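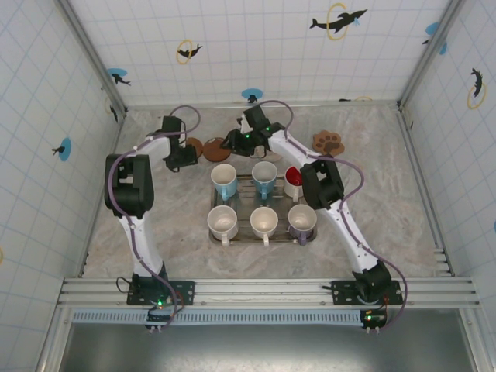 Fig. 4 - Both Trekard arms on the rail, tray of mugs between them.

4. Comparing the two grippers

Now the fun part! Run the same mug pick with each arm and see which gripper suits your work.

1. Set the speed to 30 per cent on both arms.
2. Open the left gripper fully and lower it towards the tray.
3. Close on a mug handle at force 70, lift, and set it down on a coaster.
4. Repeat with the right arm, then try both again at force 80.

Caution: keep wrist rotation under 270 degrees - the purple cable has to travel with it.

5. Switch to the wrist camera and look straight down into a white cup. The ring at the bottom should show as a thin pale line.

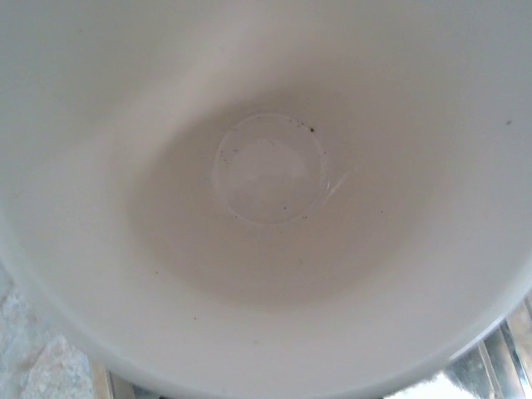
6. Save the view under the gripper's name, then swap arms.

Note: small dark specks on white glaze are lovely for judging focus, so leave them be until you have saved both views.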